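Projects / Manipulation / Gallery

Handheld gripper demonstrations: gallery and method notes

September
Posted by Solange MacDonald

This page collects notes on the handheld gripper work carried out by the Plorudar group over the winter. The question was narrow. When a policy is trained only on demonstrations made with a handheld gripper, how much does it matter what the wrist camera sees in the seconds before contact? Our earlier recordings began with the fingers already near the object, and the resulting policies were poor at approach. They closed too early, or drifted sideways over plain surfaces where there was little to fix on.

We recorded 800 demonstrations across 11 rooms. Four people did the recording: Trevor Bouchard, Gerrit Mtshali, Theerawat Somboon and me. Tetsuya Sekiguchi handled calibration and trained all the policies reported below. The rooms were in two buildings, Bergeron and Candthorpe, and we left the furniture and clutter as we found them.

The gallery entries are grouped by the part of the method they belong to. Fuller tables are in the internal report, which Gerrit maintains.

1. Recording protocol

Each demonstration starts with the gripper open and away from the target. The operator approaches, grasps, moves the object to a second location, releases and withdraws. Early on we trimmed the withdrawal from the data. We stopped doing so when the trained arm began to hover after release, with the fingers still around the object. Restoring the withdrawal removed most of that behaviour.

Operators were asked to move at a steady pace and to avoid correcting a grasp more than once. Demonstrations with two or more corrections were kept in a separate set and not used for the main result.

2. Calibration

The finger opening is estimated from the images, so any shift in the camera mount shows up as an error in width. Tetsuya repeated the calibration at the start of each recording day and after any knock to the tool. On one Wednesday the mount had loosened between the morning and afternoon sessions, and the afternoon recordings were discarded. A thread-locking compound was applied to the mount screws after that and the problem did not recur.

3. Trajectory recovery

Camera pose is recovered from the video with a standard visual-inertial pipeline. It fails most often over large, even surfaces such as tabletops and bare walls, where few features can be tracked. Fine wood grain helps less than we had expected. It repeats, and at close range the matcher is inclined to slip along it. Objects past the edge of a table are of more use, even when they have nothing to do with the task.

For this reason we did not crop the images to the work surface. A cropped version of the data was prepared for comparison, and pose recovery was clearly worse on it, particularly in the Candthorpe rooms, where the tables are larger.

4. The approach phase

We define the approach as the part of a demonstration before the fingers first reach the target's outline in the image. In the old recordings this was almost absent. In the new set every demonstration includes it, and it is labelled by hand. Theerawat did most of the labelling and Trevor checked a portion of it. Their disagreements were mainly over soft objects, which have no definite outline once they are folded or bunched.

Open fingers over bare tabletop, with the nearest object still at the far side of the view, is the condition that the older policies handled worst.

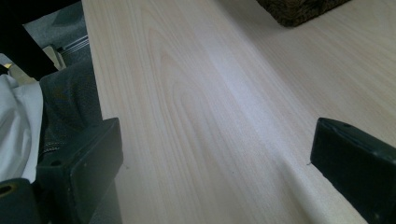
The policy was given the current image, one earlier image and the finger width. Adding more image history did not improve the approach and made training slower. Removing the earlier image had a visible cost: the arm lost its direction of travel over plain surfaces and tended to pause.

5. Main result

Two policies were compared, identical except for the training data. The first used the full demonstrations. The second used the same demonstrations with the approach removed. Each was run on the Venano arm in rooms that had not been used for recording, for a combined total of 2000 trials.

The policy trained on full demonstrations reached the target more reliably, and the difference was greatest when the starting position was far from the object. Once the fingers were at the object, the two policies grasped about equally well. We take this to mean that the approach data teaches reaching and has little effect on the grasp itself.

6. Known limits

Lighting was mostly soft and indoors. We have few recordings with direct sun on the work surface, and both policies behaved erratically in the one test room with a west-facing window. Dark objects on dark surfaces are also under-represented, as the fingers are black and the width estimate becomes less stable when the background is similar in colour.

The labels for the approach phase are binary. A graded label might suit soft objects better, and Theerawat has relabelled a small set in this way. Training on it has not been done.

7. Next recordings

The next round will use 7 new rooms, with starting positions spread more evenly around the table. Operators will also record a short set of approaches that end without a grasp, so that the policy has cases where the fingers should stay open. Requests for the calibration files should go to Tetsuya, and corrections to this page to me.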